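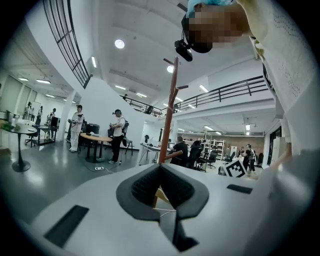 Home Issues Authors Search

10th September
By the Grediten Work Studies Group

4. What changed on the floor

Burunen brought hand-held grippers into its Kongkaew site in March, and we followed the work for 11 weeks. The idea is simple enough to explain to a newcomer in one breath: people do everyday jobs with the gripper in hand, and the recordings are used to teach robot arms the same jobs. We were struck by how quickly the people doing this took it over and made it their own!

Figure 4 shows a session in progress, with the gripper close to a wooden coat rack and a person wearing a head-mounted camera leaning in. Several people share the same open floor, among small tables and desks, and this closeness mattered more than we expected. When one person found a better way to approach a hook, the next table knew within minutes.

Figure 4. Recording work at the Kongkaew site, seen from the gripper.

Eight of the people we interviewed had come from the packing line. They spoke of the new job as teaching, and they had strong views on what a good demonstration looks like – slow at the start, no second grab, elbow kept low. Wamine, the scheduling tool, had been set up to reward volume, with a target of 500 recordings per shift. Staff argued that this produced hurried work, and the site lowered the target to 336 in week 8. The talk at handover changed at once. People began comparing difficult objects and asking for them by name.

There were costs too. Wrists got tired, and the headsets were disliked in the afternoon. Several people missed the steady rhythm of packing, where a finished pallet told you how the day had gone. We think these complaints deserve the same attention as the gains, and section 5 returns to them along with the question of how demonstration skill should be graded and paid.

This site uses cookies to remember your reading settings. Accept Manage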